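Project diary, Godley simulation group
10 September 2025
Entry by Golshifteh Jafarzadeh

The kitchen counter evaluation was resumed this morning under the revised protocol. Each policy is scored over 80 simulated episodes, with object positions drawn from the fixed seed list that Rhys Nepia circulated. Training data remain unchanged at 600 demonstrations. 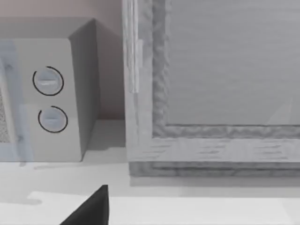 Widad Akl asked that we report grasp success separately from task success, as the earlier combined score concealed where episodes were lost. I have adopted this. The baseline policy reached a stable grasp in 73 episodes and completed the task in fewer; the final figure will be entered once Tahmineh Alipour has checked the contact logs.

The wrist views continue to matter more than expected. With those inputs masked, the arm approached the correct object but closed the gripper too early.

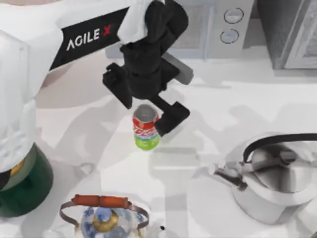
We reviewed 11 failed episodes together after lunch. Most showed a small error in approach angle, and two came from a fault in our reset script, which has been corrected. Those two will be rerun before any comparison with the Hudar policy is made.
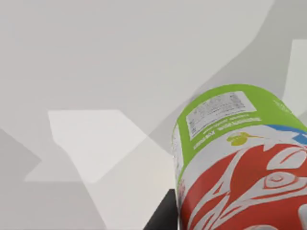 Close view of the can, with one gripper fingertip at bottom centre. Simulated.

Nadhirah Siregar will prepare the masked-input table. The lighting variations are deferred to December.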